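Filed under: Club Business | Minutes

Sikosthorpe Judo Club, December meeting

Present: Kornél Bíró (chair), Nanna Kragh, Chanida Somboon, Kulap Hemmin (minutes). Apologies from Mayuree Luangrath, who is at a grading and presumably having more fun.

1. Nillmont Open. Nanna reported that 43 members want to enter and five have paid. Kornél will send another reminder, his sternest yet. The bus quote is $655, one way. Chanida asked whether anyone had considered coming home. A return quote will be requested.
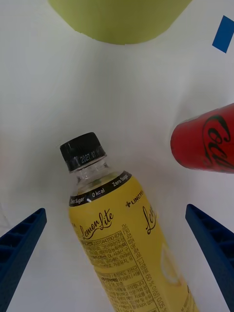 2. Mats. The Jomerier quote is $2,098, delivery extra. Kornél favors buying now; Nanna favors having the money first. Deferred. Discussion moved to the snack table at home meets, where Kulap proposed water only. Chanida spoke up for lemon tea and Coca-Cola, at some length. Carried as amended -- tea and Coke stay, Kulap's objection noted by Kulap.

3. Weigh-in scale. Still reads heavy, according to everyone who has stood on it. No action.

Closed 9:20 p.m.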